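2019-01-20

Jallport reel, second pass through the scanner. The label on the can says Barkside, complete, 3 reels. I don't believe the "complete". We have two, and the second opens in the middle of a conversation.

The claim that the boy in the courtroom part went on to star in Sotwood still rests on one fan magazine caption. Same haircut, fine, but half the child actors of the period had that haircut. The cast sheet gives no name for the part. Leaving the credit blank until somebody shows me a contract or a call sheet.

Splice at frame 602 is tape, badly laid, and later than the print. Re-ran it at the slower speed and the jump is still there, so stop blaming the Kawaguchi gate.

Sound drifts on reel 2 only. Speed chart from May is no use, it was made for a different print.

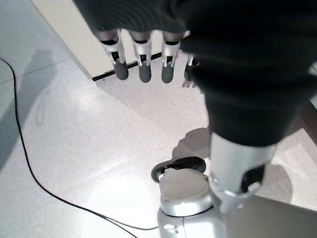
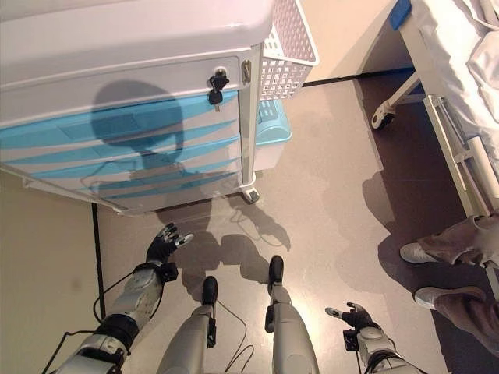
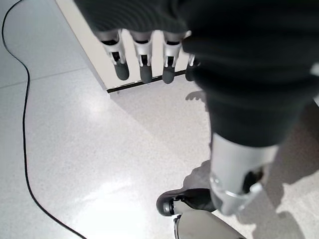 Can we list the boy as "attributed" for now?
Only in the notes field, with the magazine caption given as the source. The public credit stays empty.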